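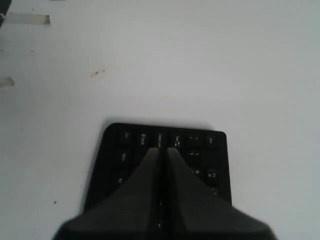
Typing up a town's recipe cards

Yaryna Tymoshchuk has spent two winters copying out other people's recipes. The cards came from the old cooking school in Clalstead, which closed when the building was sold, and they had been sitting in shoeboxes in the county library's back office ever since. There are 1,031 of them. She has typed every one, and the full set went up on the library's site in February.

She did not set out to do it. "I went in to ask about one recipe," she says. "My neighbor remembered a plum cake from the school and wanted to make it again. The librarian brought out a box and said it might be in there, and it might be in one of the others."

The plum cake was in the fourth box. By then she had read enough of the cards to notice that many were fading, and that some had been written in pencil to begin with. She asked if she could take photographs. The library said yes, and after a few evenings of squinting at them on her screen she started typing.

Her rule from the first card was to copy what was there. If the writer put "a lump of butter," the typed version says a lump of butter. If the oven was "quick," it stays quick. "People ask me why I didn't just work out the temperature. I could guess, but then it's my recipe. I put a page of notes at the front for what the old words usually meant, and people can use it or not."

Spelling was harder. She kept odd spellings in the titles and fixed them in a second line underneath, so that someone searching for gingerbread would find the three versions of the word that the school's students used. Fractions gave her more trouble than anything else. A badly written one half and a badly written one quarter look a lot alike on a stained card, and with baking soda the difference matters. When she could not tell, she typed both with a question mark.

Of the whole set, 243 cards had something on them she could not read at first. She went back to the library for those and looked at the originals under a desk lamp, tilting them until the pencil showed up. That got her through most of the pile. A few were solved by finding the same dish written out by another student. The last 16 are still marked as incomplete.

"One of them is a chicken pie with no chicken in the list," she says. "I think it was on a line that got wet. You can tell it's a chicken pie from the title and from step three, where you take the chicken out of the pot. But I don't know how big a chicken."

She worked in the evenings, usually from seven until she made a mistake she had to fix twice. A short card took a few minutes. The canning cards took much longer, as they ran onto the back and sometimes onto a second card held with a pin. She took the pins out, with permission, and the library put them in an envelope.

Not all of it is food. Mixed in with the cakes are instructions for starching collars, a cure for hiccups, and a list of what to pack for the train to Mumstead. Tymoshchuk typed those too and gave them their own section. There is a furniture polish made with vinegar that she has tried on her own table. She says it works fine but the smell stays in the room until the next day.

She has cooked nearly 30 of the dishes so far. The soups come out well. The cakes are mostly drier than people are used to now, and she has stopped trying to correct for that. Her favorite is a potato dumpling signed only with the word Daly, which may be a last name or may be the street. "It has onion in the middle, fried almost too dark. I would never have done it that way. I burned the first batch waiting for almost."

Responses have been coming in since the collection went online, and the library passes them along to her.
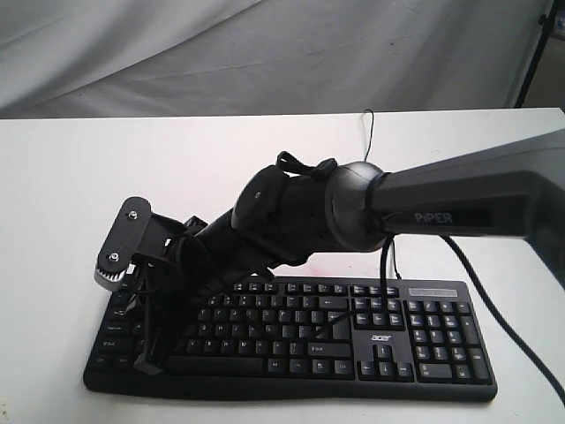

One reader objected to the decision to leave the measurements alone, saying that a recipe calling for "the blue cup" is no use to anyone who never stood in that kitchen, and that she should have settled on a size and said so. The same message went on to suggest eight ounces, based on a pudding that had come out right.

Tymoshchuk read that one several times. "It's a fair point," she says. "The blue cup is on a lot of cards. I'm not going to change the text, but I added the eight ounces to the notes page, and I said it came from a reader. If somebody else makes the pudding and disagrees, I'll add that too."

Other messages have been about names. The cards are often signed, and people find a mother or an aunt among them. She had worried that some families would want a card taken down. So far the requests have gone the other way – two people asked for a maiden name to be spelled out in full, and one sent a better copy of a relish recipe that had lost its bottom corner.

There is talk of a printed book. The library would like a small one, with the originals on the left page and the typed text on the right. Tymoshchuk is in favor but does not want to pick the recipes herself. She thinks the people who have been cooking from the site should send in lists.

In the meantime she has been told about another set of cards, kept at a church hall in Rundberg. She has not seen them yet. The hall says there is only one box, and that most of it is written in ink.

"I said I'd come and look," she says. "I told my husband it's only one box."

The neighbor made the plum cake in September, with canned plums, and brought half of it over. It needed more sugar than the card said – she has written that on her own copy.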